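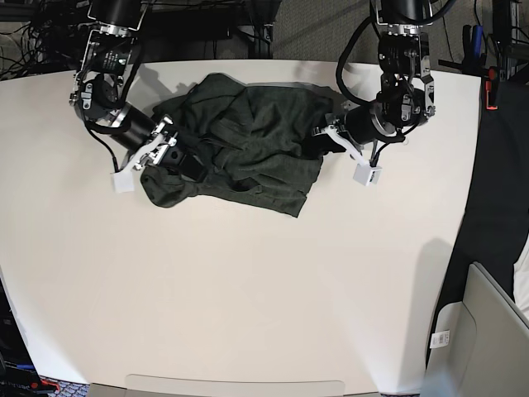 Two arms, one green shirt, white table.

Can a machine fold my laundry yet? (or anything else around the house)

galturach_dan
Posted Tuesday

Picture is the kind of setup I mean. I keep seeing clips of arms like these folding shirts and my wife has started asking when we can buy one. We have three kids and I do the wash. So I want to hear from people who work with this stuff, or who run a laundry, or who have looked into it. Is it two years out or twenty? And is folding really the hard part, or does it just look hard to me?

I'm also interested in the other chores. We have a robot vacuum and it's fine. It doesn't do stairs.

pressroom_mirta
Mirta Cabral here, I manage the back end of a commercial laundry. We put 2,109 pieces through on a normal day in July, which is our busy month because of the hotels. Sheets and towels go through machines and have for decades. You clip a sheet to the feeder by two corners and it comes out the other end ironed and folded. Napkins same thing.

Shirts and anything shaped like a person still get done by hand here. The problem is the start. A sheet folder only works if somebody hands it the corners. The pile in the picture is all folds and creases. My people pick it up, give it a shake and find the shoulders by feel in a second or so. I have not seen a machine at a trade show do that at a speed I would pay for.

oxbow77
Agree with Mirta on the start being the problem. Disagree that it's far off. The shirt doesn't need to be folded fast at home. If I dump a basket at 10 at night and it's done by 6 in the morning I don't care if each piece took four minutes. A commercial laundry is the wrong yardstick for a house.

pressroom_mirta
Fair about speed. But who loads it, and what happens when it drops one on the floor at 2 a.m.? In my place a jam means someone walks over. If you have to get out of bed for it you might as well have folded.

oxbow77
Then it leaves the dropped one on the floor and goes on to the next. I'd take 80 percent of a basket folded.

galturach_dan
I would take 80 percent too. My kids would take zero, they wear it out of the basket.

tn_lathe
Machine shop guy. We have a cell that loads blanks into a lathe and takes the finished part out. It's been running second shift alone for a while and it's great, because every blank is the same and sits in the same spot in the tray. Move the tray half an inch and you get a crash.

That's what people miss when they look at a table with a shirt on it. A steel blank is the same shape every time you put it down. Toss a shirt on a table ten times and you get ten shapes. You can't teach positions, so you have to use cameras and have it work out what it's looking at. That part has gotten better, I'll give it that. Deburring we still do by hand, and sweeping chips, and wiping down. The boring jobs nobody wants are the ones left over.

kusum_fan
Was at the Winditz open day last year, they had a Kusum two-arm bench folding kitchen towels. I timed it on my phone because there was nothing else to do in line. 82 seconds for one towel, and the fold was decent. Second towel it grabbed two layers where it wanted one, made a wad, opened it back up and started again. I left before it was done.

So it works, sort of. Grabbing one layer of cloth when there's another right under it seems to be the thing it couldn't do. I have trouble with that on fitted sheets myself.

tn_lathe
Fitted sheets don't count. People can't do those either.

pressroom_mirta
People can. I'll show anyone who comes by.

reelmower
Unpopular view maybe but I don't see why we want arms at all. A dishwasher doesn't have arms. A washer doesn't scrub on a board. Every chore machine that sold did the job a different way than a person does it. Put the shirts on hangers out of the dryer and you have no folding. I did that and it cost me 6 dollars in hangers.

oxbow77
A dishwasher doesn't load itself though. Neither does a washer. You're still the arms. Getting the stuff in and out is most of the work left in a house and it's a different object every time. A box for each chore means you walk between the boxes all day.

And hangers don't help with socks, underwear, towels or kids' stuff.

reelmower
Socks go in a drawer loose. Solved.

galturach_dan
My wife would like a word about loose socks.

babic_bench
I build two-arm benches as a hobby, different parts from the ones in the picture but the same general idea, two arms over a table and a jaw gripper on each. My first one used the Babić plans with changes. A few things from doing it:

Parallel jaws are fine for cloth if the fingertips are thin enough to get under an edge. Fat fingertips push the cloth along the table and it bunches up worse. I printed my tips over and over before I got a shape I liked.

The table matters more than I thought. Too slick and the shirt slides off when you pull a sleeve. Too grippy and you can't drag it flat. Mine has a thin felt on it now.

Dark shirts were worse for me than light ones. Folds in dark cloth don't show up well on a cheap camera, so it can't tell a sleeve from a crease. More light helped.

Mine will fold a T-shirt from flat most of the time. From a heap like that one, not often. I've spent 715 dollars just on replacement motors, so as a way to get laundry done it's a terrible deal. I like doing it.

tn_lathe
How are you training it, or is it scripted?

babic_bench
Started scripted. Scripted works from flat and falls apart from a heap. Now I drive it by hand for a lot of shirts and let it learn from that. It copies my bad habits too. I always start with the left sleeve and it will hunt for the left sleeve even when the right one is sitting there on top.

pressroom_mirta
That part I recognize. New hires fold the way whoever trained them folds. I can tell who trained who by looking at the stack.

What would it take to do a button-down?

babic_bench
More than I've got. Buttons need two hands and some feeling in the fingers and my grippers feel nothing. They just close until the motor says stop. I wouldn't try a collar either.

pressroom_mirta
Then I'm not ordering one. Half of my hand work is button-downs. But I'd look at one for T-shirts and gym towels if it could do a piece in 20 seconds and the company sent a real person when it broke. Those are the jobs I have trouble filling.

kusum_fan
20 is a big jump down from what I saw. Though the demo the year before was a video of one arm pushing a washcloth around, so who knows.

galturach_dan
OK so what I'm hearing: flat stuff handed to it by the corners, yes, for a long time already. A T-shirt out of a pile, sometimes, slowly, with somebody nearby. Button-downs no. Shop floor yes if the parts are all the same and stay put.

That about right? I'll tell her not this year.

oxbow77
Right for this year. Ask again in three.

tn_lathe
I'd say ten, for something you'd leave alone in a house with kids. Nobody has mentioned fingers getting pinched yet. Our cell has a cage around it for a reason.

reelmower
Hangers are available today.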